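Lillstead Bench Cell

The Lillstead bench cell is a small tabletop handling station built around a two-finger parallel gripper. It was first set up in June in the workshop at Lillstead, and it is best known among the people who run it for its upkeep routine, which has been copied, with small changes, onto several other benches. The cell lifts and places light cartons and soft packaging, and the jobs it gets are gentle ones, but gentle work still wears a machine out in its own slow way.

Layout and setup

The gripper is carried on a short arm made by Henier and driven by an Ikex controller that sits on a shelf under the bench. Setting up the cell begins with squaring the fingers, so that the two flat inner faces meet evenly along their whole height. The jaws are then opened to their full stroke, closed slowly onto a test block, and opened again, and this is repeated 38 times before any real work is given to the machine. It sounds like a lot (and it is a bit dull to sit through!), but a finger that is going to creep on its screws will usually do so in this first run.

Care of the fingers

Most of the looking-after goes into the fingers and their pads. The jaws are opened wide and left empty, with power to the drive switched off, and both inner faces are looked over under a good lamp. Black finishes rub pale along the top edges long before anything is really wrong, so scuffs and short scratches are noted and left alone. Bits of fluff and shredded material are another matter, as they gather at the inner edges of the pads and can hold a carton slightly away from the face.

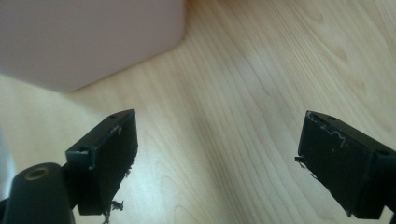
Özkan wrote in to the cell's notes page that loose tufts should come off with tweezers before any cloth goes near the pad – wiping first only pushes the fibers farther underneath, and then the whole pad has to be lifted to get them out. The advice was taken up and now stands as the first step of the cleaning.

After the tufts, any streaks of residue are softened with a damp cloth and worked off with a plastic scraper, never a metal one. Pads that have begun to fray are replaced as a pair, even if one still looks quite respectable, and the squaring is done again from the start.

Service log

Each cleaning is written up in a paper log kept beside the controller. At the entry of December 5, 2022, the counter stood at 861 cycles since the last change of pads, and 4 mounting screws had been retightened.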